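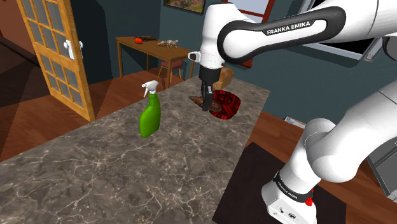

Arm jumps when the fingers close on the sweet potato (kitchen scene, sim only)

gripfault_ram
We're building a pick and place test in simulation before anyone lets us near the real arm. The job is simple: go down with the fingers straight, close on the sweet potato, lift, and put it in the red bowl. Franka arm, two-finger gripper, marble counter. The scene comes from a kitchen set called Imora and the control code is our own, under the name Clamlow.

Most runs are fine. Then every so often the fingers close and the arm kicks. The wrist goes sideways hard and the controller chases it. Once the potato is let go it leaves the counter at a silly speed. Last night I left it going for 1,000 runs and got 9 of these.

What I've tried so far:
- smaller time step (fewer kicks, much slower)
- lower closing force (the potato slips out on the lift)
- moving the bowl farther away (no change I can see)

The joint log shows nothing odd until the step where both fingers report contact. One step later the wrist joint torque is at its limit. The logger writes every step, so I don't think I'm missing anything in between.

Has anyone had this with rough shapes? Boxes and cans never do it.
Ramesh Nishad

oldtorque
Check your collision shape. If the potato is a scanned mesh and the simulator is splitting it into convex pieces, you can get small overlaps where the pieces meet. A finger lands in one of those seams and gets pushed two ways at once. The solver clears the overlap in a single step and you get your kick.

Turn on the collision view and look at the pointed end.

gripfault_ram
It is a scanned mesh, yes. The split gave me 20 pieces. I'll draw them tonight.

a_guerra
I'd fix the controller first. Bad contact will always happen somewhere, on the real arm too. What bothers me in the first post is "the controller chases it." If the wrist is thrown off its path, the controller should stop. It should not push back at full torque.

We had a case at Goel where the sim did something close to this. It was written off as a mesh problem and closed. The same control code then went onto hardware with no limit on tracking error. First time a finger caught the lip of a tray, the arm pulled until the drive tripped. No one was hurt. The tray was in two pieces.
Annunziata Guerra

oldtorque
Sure, but those are two different bugs. A stop on tracking error would hide this one. He'd have 9 stopped runs in place of 9 kicks and still not know why.

a_guerra
I can live with 9 stopped runs. I can't live with the other thing next to a person. Put the stop in, keep the log, then go hunting for the mesh problem.

benchpress_7
Also, are you watching the replays from more than one view? The logs tell you when. They won't tell you which finger touched first.

gripfault_ram
I have a second camera, but where I put it the arm gets in the way. The white casing fills the upper middle of the picture and most of what I want is behind it. I can see counter on both sides and the bread on the right, and that doesn't help me with finger contact.

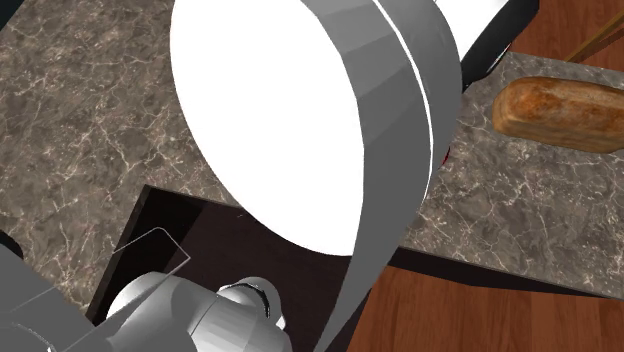

Post last changed by gripfault_ram, February 2018

gripfault_ram
Edited to add results, in order.

1. Collision view. oldtorque was right about the seams. Three of the pieces overlap near the pointed end. When I replay the bad runs, the left finger is on that spot in all of them except one.

2. Replaced the 20 pieces with a hand-made shape, two capsules and a sphere. It's a worse fit to the potato but there's nothing for a finger to get stuck in. 799 runs so far and no kick from closing the gripper.

3. Put in the tracking error stop anyway. It fired on two runs, both late, with the hand over the bowl. I had the release height too low and a finger was hitting the rim. The old code would have pushed right through that. I had those runs marked as good, because the potato ended up in the bowl.

So item 3 was a fault I didn't know I had.

oldtorque
Nice. What about the one bad run where the finger wasn't on the seam?

gripfault_ram
Don't know. Same torque spike, but the contact point is on the thick end. I saved the state from ten steps before and it does not repeat when I reload it.

oldtorque
If it doesn't repeat from a saved state, then something isn't in the saved state. Solver warm start values are the usual suspect. See if your save call writes them out.

benchpress_7
Move that camera as well. Up and over to the far side of the counter, looking back toward the base.

a_guerra
Please don't close this with one case open. Mark it partly solved. And write down the number you picked for the stop limit and how you picked it. Someone will raise it later when it trips too often, and they should know what they're changing.

gripfault_ram
Marked as partly solved. The limit is in the config with a comment next to it. Warm start values are not in the save file, I just checked, so that's next. Hardware time isn't until April.

Reader comments

pell_k: Same kick here with a scanned ginger root. Swapping to simple shapes fixed it, though the grasp looks a bit off on screen now — the fingers close on air by a hair.

Erkex_user: I don't agree with the stop limit being on by default in sim. It makes tuning slow. Turn it on for the final runs.

a_guerra: Then your final runs are the first time you test it.

tmoss: Did the warm start turn out to be the cause of the last one?

Contact the moderators | Posts belong to their authors | Back to top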